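Section 4: Care of the Tabletop Panel

The Jultar tabletop panel has a glossy black surface. It is easy to keep in good condition, but it shows fingerprints, dust and fine scratches more readily than a matte top. Read this section before you place anything on the panel for the first time.

4.1 Before first use

1. Peel off the clear protective film, starting at one corner. Pull slowly and keep the film low against the surface.
2. Wipe the panel with a soft damp cloth, then dry it with a second cloth.
3. Leave the panel uncovered overnight before you set heavy items on it.

Note: A light haze may be left by the film adhesive. Use warm water with one drop of dish soap. Do not use glass cleaner.

4.2 Routine cleaning

1. Take everything off the panel. Lift items straight up. Do not slide them.
2. Unplug any cables that cross the surface and lay them to one side.
3. Remove loose dust with a dry microfiber cloth or a soft brush.
4. Wipe with a damp cloth in straight strokes, back edge to front edge.
5. Dry at once. Water left to evaporate will leave spots.

CAUTION: Do not use scouring pads, powder cleaners, alcohol above 50 percent, or paper towels. Damage from these is not covered by the warranty.

4.3 Fine scratches

Hairline scratches can be reduced with Pristavis polish (sold separately).

1. Clean and dry the panel as in 4.2.
2. Put a small amount of polish on a cloth. Do not pour it on the panel.
3. Rub lightly over the scratch and a hand's width to either side.
4. Wait until the polish turns dull, then buff with a clean cloth.
5. Repeat once if needed. More than two passes in one day may leave a dull patch.

Scratches you can feel with a fingernail cannot be polished out. Order a replacement panel, part 2000, from Trurent.

4.4 Placing equipment and cables

The panel may be used for small desktop equipment as well as lamps, chargers and similar items.

1. Check the underside of each item for screw heads or burrs. Fit felt or rubber pads where needed.
2. Set the heaviest item down first, close to a leg of the table.
3. Run long cables so that they lie flat. Leave slack at both ends.
4. Keep small boxes, battery packs and adapters where air can reach them.
5. Check that no plug or connector is pressed into the surface.

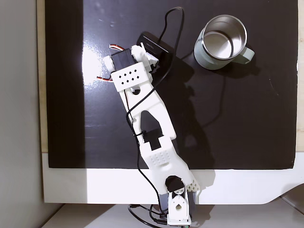
Fig. 4-1. Panel in use with a white robot arm, a long black cable and a black box.

CAUTION: Do not clamp directly to the gloss surface. Place a pad at least as wide as the clamp foot between the two. Tighten by hand only.

Note: The maximum evenly spread load is 96 lb. Do not stand or sit on the panel.

4.5 Storage

If you take the panel off the frame, wrap it in a soft blanket and stand it on its long edge. Do not stack panels face to face. Keep it out of direct sun and away from heaters.

For replacement pads, order the Tunstall pad set, part 200. It includes felt and rubber pads in two sizes.

Text: Radomír Šimko. Checked by: Naveen Chaturvedi.
Revised September 2025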